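A Saturday at Plikden

The Plikden open day at Jasthorpe began with a film in which every worker was smiling. I have been to enough of these to wait for the tour.

Our guide was Thaís Frota, who works in the returns office and was a good deal franker than the film. The firm handles 3,000 parcels a week there. Its robots now take a share of the fetching and carrying, and the brochure says this "frees people for better work". I asked what the better work was. Mostly checking screens, she said, and calling someone when a robot stops.

Staff numbers stand at 206. Were there more before? The man from head office said the question was "complicated" and moved us on to the Nelwood wing.

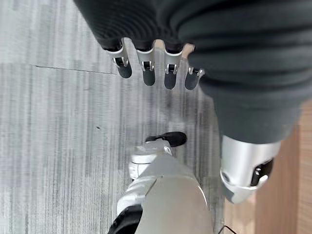

Knitwear and silver joints over the carpet tiles at Jasthorpe.

Thaís told me she does miss the walking — her shifts used to have plenty of it, and now she sits. Her back is worse and her pay is the same. On the other hand she no longer lifts the heavy boxes, and she wouldn't go back to that.

I asked who had been consulted. There was a survey in July, after the order had been placed. Tea was at three, served by people.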